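4.3 What goes into the box, and in what order

The survey results in Section 4.2 tell us how often people open a packed box and find something missing, bent or buried. They don't tell us why. For that we turned to the boxes themselves, and this was by far the most enjoyable part of the study. A cardboard box of mixed household goods looks like the dullest thing in the world until you start asking how each item got to where it is. Then it becomes a small record of decisions, and we found ourselves arguing happily about single clips and bags for most of an afternoon.

We use the term "mixed box" for any box holding items that differ in size, stiffness and purpose. The Berkari collection contains 2,169 entries in total, of which 1,124 are mixed boxes by this definition. The others hold books, dishes, clothing or some other single kind of thing, and they are treated in Section 5. Mixed boxes deserve their own section. A box of books almost packs itself: the shapes agree with each other, and the main worry is weight. A mixed box has no such agreement. Every item asks for something different, and the packer has to settle the matter on the spot.

Following Rodrigues, our coding scheme sorts the contents of a mixed box into three groups. "Bodies" are items large enough to hold their place once set down, such as a bowl, a jar or a toy with a wide base. "Fillers" are small, loose things that drop into whatever space is left. "Slivers" are long, thin items: rods, spoons, rulers, knitting needles, curtain sticks. We added a fourth group, "packets," for small parts that travel together in their own bag or envelope. Packets had been counted as fillers in earlier work, and we think this hid something interesting. A packet behaves like a filler in the way it fits, but people treat it with much more care. It often holds the one part without which something else can't be put together.

Slivers turned out to be our favorites. In the Hornenum pilot we expected to find them laid flat along the bottom, where they take up almost no room. Many were. But a good share stood upright in a corner or against a larger item, and packers who did this gave a sensible reason when asked: a stick that stands up can be seen and pulled out, while a stick that lies flat ends up under everything else. The cost is that an upright sliver can get in the way of the flaps. Several packers noticed this only at closing time, tipped the stick over, and then had to shift two or three other things to make room for it. We recorded these late changes under the code "reopen," even where the box had not yet been taped.

Color also matters more than our first scheme allowed. Packers in the pilot often grouped things of the same color, whether or not they belonged together in use. A red lid would go in with a red clip simply because the two looked right side by side. When we asked about it, some were surprised to hear they had done it. We don't want to make too much of this, as the pilot was small, but it was a delightful thing to keep running into, and it makes a practical difference at the other end. People unpacking a box of same-colored items took them at first for parts of one set and tried to fit them together. We now code color matches separately from matches of use.

Then there is the question of what stays outside. At any moment before a box is closed, some items are in it, some are near it, and a few sit right up against it. This last group, which we call the "doorstep," was the best guide we had to where a packer was hesitating. Doorstep items are seldom large. Large things are dealt with early. What collects there is the small and the important: keys, batteries, chargers, printed instructions, bags of hardware. In the interviews, packers described two ways of handling a packet of this kind. One is to put it in last, on top, so that it comes out first. The other is to tape it to the thing it belongs to. Both work well when they are followed through. Trouble comes when the packet goes in halfway, neither on top nor attached, and slides down the side.

Figure 6 gives a good sense of how the four groups look together. The box is open, with a body low in the left half and a sliver standing close by, and a packet is on the table directly in front.

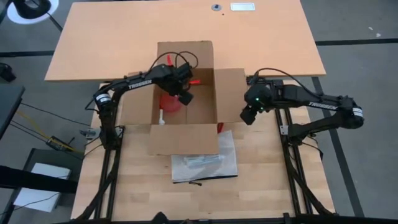
Figure 6. Open mixed box with red items and an upright white stick inside; clear bag of small metal parts at the doorstep.

The packet is coded "doorstep, unassigned." We can't tell from a single view whether it was going in or had come out, and the scheme doesn't ask coders to guess. It does ask them to note whether the contents of a packet can be known without opening it. A clear bag scores high on this measure. Small silver parts that look like bolts or screws show through the plastic, along with a white label or card, and a person who came across the bag later would at least know what sort of thing to look for a home for. Opaque envelopes with nothing written on them score lowest, and we met plenty of those.

The flaps are also coded. We first thought of them as simply open or closed, but the state of each one changes how easy the box is to work with. A front flap folded down gives a clear reach over the near side. A back flap left upright makes a little wall, and during the pilot small items tended to gather against it. The Orkeo sheets used for coding have a separate line for each flap, and we recommend this to anyone repeating the work. It adds very little time per box.

Of the mixed boxes, 850 had notes complete enough for all four groups to be coded. The remaining ones lacked either a list of contents or a clear record of packing order, and they are left out of the comparisons in Section 4.4.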